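Section 3. Starting a turn with the Tanis hand gripper
Nilport, Sellmont site. Revised December 31, 2025

Welcome to the part of the guide most of you have been waiting for, the part where you pick the thing up. If you have read Section 2 you already know how to charge the gripper and sign it out, so we'll take it from there and go slowly. Many of the people using these pages have folded and sorted by hand for years and have never had to think about what a camera sees while they do it. 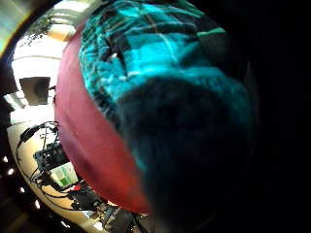
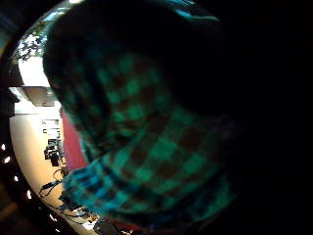
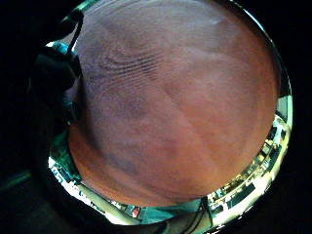

Figure 3. Gripper camera views with a large surface close to the lens.

The camera on the gripper has a very wide lens, and whatever comes near it will look big and rounded on the preview screen, with the room squeezed into a curved strip along the side. It takes a little getting used to. Have a look at the preview with the gripper in your hand before you record anything, and tilt it back and forth a few times until you have a feel for how much of the room stays in view and how quickly a piece of cloth can fill it.

Before your turn

1. Sign in on the sheet by the door of the Bạch room and take the gripper that has your shift's tag on it.
2. Wipe the lens with the gray cloth from the drawer. Please don't use your sleeve, however tempting.
3. Put the strap over your wrist and pull it snug. You should be able to slide one finger underneath.
4. Squeeze the handle all the way closed and let it open again, slowly, two times. The preview screen will show a green check when the fingers have been read correctly.
5. If there is no green check, set the gripper down flat, wait for the small light to stop blinking, and go back to step 4. If it happens again, call extension 255.

Caution: Keep your free hand clear of the gripper fingers while you test them. They don't close very hard, but they do pinch, and long nails and loose rings are the usual victims.

Recording

6. Stand where you would normally stand for the job. There are no marks on the floor to line up with, and you don't need to hold yourself in any special way.
7. Press the thumb button once. You will hear one short tone.
8. Do the piece of work at the pace you would on an ordinary day. If you drop something, pick it up and carry on, and leave the recording running – a dropped item that gets picked up again is useful to us.
9. When the piece is done, bring the gripper back to its rest position and press the thumb button again. You will hear a lower tone.
10. Look at the preview and choose Keep or Discard. You don't have to give a reason for discarding.

Note: When a garment or any other large surface fills most of the preview for the whole recording, choose Discard and go again with the gripper tipped a little away from it. If it fills the preview only for a moment and then clears, choose Keep.

Note: The camera picks up more of the room than you would expect, windows, screens and all. Put away anything you would not want seen, such as a phone with messages open or a letter from home, and let your neighbors know you are about to begin.

How your turn fits into the working day

We know this is the part people ask about at break, so it is written down as plainly as we can manage. Recording time is paid working time and comes out of your shift, never out of your breaks. Your piece count for the day is lowered to make room for it, and the team lead does that adjustment in the morning so that you don't have to ask.

The Tanis arm will be tried on a job once we have 300 kept recordings of that job from the whole team together. The number is not a personal target, and recordings are not ranked by speed or matched against anybody's output. The arm's first trials will be on the heavy sorting at the end of the line, the job that most of you voted in May to be rid of. Folding, mending and checking stay with people, and anyone who now works the sorting end will be offered training on one of those or on looking after the arm itself.

You may say no to a turn. Tell your team lead before the shift starts and the gripper will pass to the next person on the list.

Finishing up

11. Loosen the strap and set the gripper in its cradle with the lens facing up.
12. Check that the cradle light turns steady. A blinking light means the gripper is sitting crooked.
13. Write your start and end times on the sheet, along with anything that felt awkward, even if it seems too small to mention. Sore wrists especially.

Caution: Stop at once if your wrist or thumb starts to ache, whatever point you have reached in the recording. Press the thumb button, discard, and take a rest.

Questions about recordings, schedules or the training places go to Lợi Tiêu at the same extension, 255, or at the desk beside the Bạch room. Section 4 covers cleaning the gripper fingers and changing the pads.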